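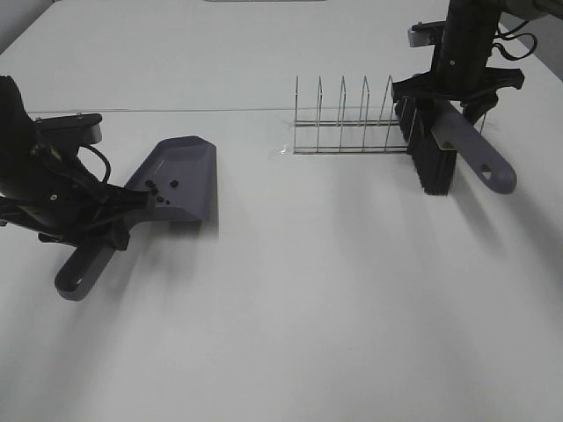

Two Arms and a Dustpan
A shared workshop in Zostness takes on the least glamorous job in automation

December 22, 2021

Sweeping up is a two-handed job. One hand holds the pan to the floor or the table, the other brings the brush to it, and both make small corrections the person doing the work never thinks about. The pan tips back a few degrees when the bristles arrive. The brush lightens at the lip. If either hand is late, part of the load goes under the pan or over the side.

The members of the Jitodard workshop have been trying to get a pair of arms to do this since March. Jitodard occupies the rear half of a former print shop in Zostness and has 20 paying members, most of whom build furniture or repair audio equipment. The sweeping project, which the group calls Chu, belongs to a handful of them. Its budget is $4,000, arms included, and most of that was gone by summer.

The first version used one arm. It pushed the brush toward a pan clamped to the bench, and it worked as long as the pile was directly in line with the pan. A pile a few inches to one side had to be herded over first, and herding scatters. The second arm went up in the fall. It was mounted opposite the first so that the two could approach the same spot without their elbows competing for the same air.

The tools are ordinary household ones. An early proposal was to throw out the handles and bolt the brush head and the scoop straight to the wrists, which would have removed most of the uncertainty in the grip. It was voted down. A bolted tool is always where the software thinks it is, but an arm with a brush bolted to it can only brush. Chu has to pick its tools up, use them, and set them down where it can find them again.

That decision moved a good deal of the difficulty from sweeping to grasping. A dustpan lying flat offers a gripper very little to close on. The builders settled on the neck, where the scoop meets the handle, for two reasons: it puts the wrist close to the load, and it leaves less leverage for the pan to twist in the jaws. Gripped farther down the handle, the pan rotated whenever the brush pressed against it.

The brush was worse. Lying on its side it has to be approached at an angle that brings the gripper close to the table, and the planner refused most of those paths. Propping it up gives the jaws a clear handle to aim for.
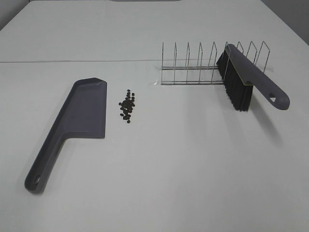 The rack holding it up is a wire one meant for dishes. A printed cradle was drawn up and never made. The rack was on hand, and its dividers let the brush lean at a repeatable angle if whoever resets the table is careful. Resetting is done by hand between runs and takes longer than the run does.

Beans serve as the debris. Sawdust was the obvious choice in a woodshop and was dropped after a day, since neither the cameras nor the people scoring the runs could agree on how much of it had been picked up. Beans can be seen against a white surface. They also roll, which makes them a harsher test of the last inch of the stroke, where the bristles spring back as they clear the edge of the pan.

Control runs on a small board sold by Trusero, with the two arms on a common clock. Before the clocks were tied together, the brush arm could lag behind the pan arm by enough to matter, and the fault was hard to find because each arm, tested alone, was accurate. The log from that period runs to 189 entries. Most of them blame the gripper.

The current routine has 9 stages, from the first approach to the return of the tools. The pan is lowered until its leading edge meets the table, with the wrist kept slightly compliant so that an error in height bends the arm a little instead of digging the plastic in. The brush then sweeps in short strokes. Long strokes move more material per pass and lose more of it.

Stray beans remain the main problem. The routine treats the pile as one object with one center, so a bean that has wandered off is either ignored or drags the estimate toward itself. A second pass catches some of these. The group is now testing a version that looks again after each stroke and plans the next one from what is left, at the cost of a pause long enough that visitors assume the machine has stopped.

Emptying the pan has not been attempted. It requires a bin at a fixed height, and the bench as built has no place to mount one.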